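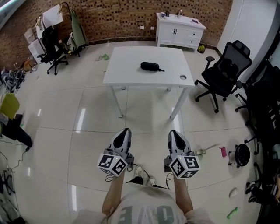

Report on the Visit to the Zelico Handling Laboratory, Dostcombe

Submitted by Jaime Frade, Equipment Evaluation Group, Morais Technical Institute

Purpose of the visit

The Institute intends to purchase hand-held grippers for the manipulation course that begins in September. Two candidate models had been shortlisted from supplier documents, and a third, the Zinalstead parallel gripper, was added at the request of the teaching staff. Zelico agreed to make all three available for a day in May 2024, together with a bench arm and two wrist cameras. The Institute was represented by the undersigned and by Salvador Guerreiro of the Teaching Workshop.

Arrangements

The laboratory occupies the ground floor of a former printing works, ten minutes on foot from Dostcombe station. Visitors sign in at the front desk and are given a short safety talk, which covers battery handling and the location of the emergency stops. Zelico staff were present throughout but left the handling to us, as had been agreed in advance.

Part of the morning was given to paired work, in which one operator holds a gripper in each hand and carries out a task at a table. Both grippers carry a marker cube printed with black-and-white square patterns, and their position is recovered from those patterns. The same tasks were then repeated on the bench arm in the next room so that the results could be set side by side.

Observations on the hand-held grippers

Each gripper was used for 16 trials per operator. The tasks were lifting a small bottle by the neck, folding a hand towel and opening the zipper of a soft case. The last of these proved the most useful for comparison. It requires one hand to steady the case while the other pulls, and small differences in finger shape become apparent very quickly.

The first model was the lightest of the three and the least tiring over a long session. Its fingers are narrow and gave good access to the zipper pull, but they slipped on the towel unless the fabric was gathered first. The second model gripped fabric well. Its trigger, however, has a long travel, and Mr. Guerreiro reported discomfort in the index finger by the end of his trials. Students with smaller hands may find it difficult to close the fingers completely.

The Zinalstead gripper was between the two in weight – 292 grams without its marker cube, on the laboratory's own scale. Trigger effort was even throughout the stroke. We noted some play in the left finger mount of the unit supplied, and Zelico has undertaken to tell us whether this is normal. It would be unwise to place an order before that answer is received.

Marker tracking was reliable when the operator faced the table. It was less so when the wrists were turned inward or when one cube passed behind the other. Operators learned to keep their elbows slightly apart, and this should be included in the student handout.

Observations on the bench arm and cameras

The arm was fitted with each set of fingers in turn. Changing a set takes about 6 minutes with the supplied key. Results on the bottle task were close for all three. On the zipper task the arm succeeded less often than either operator by hand, and the Zelico engineers attributed this to the camera angle at the wrist. The wider of the two lenses kept both fingertips in view for the full stroke, while the narrower one lost them at close range. We recommend the wider lens.

Service life was discussed but could not be tested in a day. Zelico inspects finger pads after every 1000 cycles. The Institute has no such practice at present, and a written schedule would have to be drawn up before the course opens.

Matters outstanding

Zelico is to reply in writing on the finger mount and to quote for spare pads and additional marker cubes. Mr. Guerreiro will prepare a cost comparison that includes chargers and storage cases. The trial sheets from both operators are held in the Teaching Workshop office and may be consulted there on request.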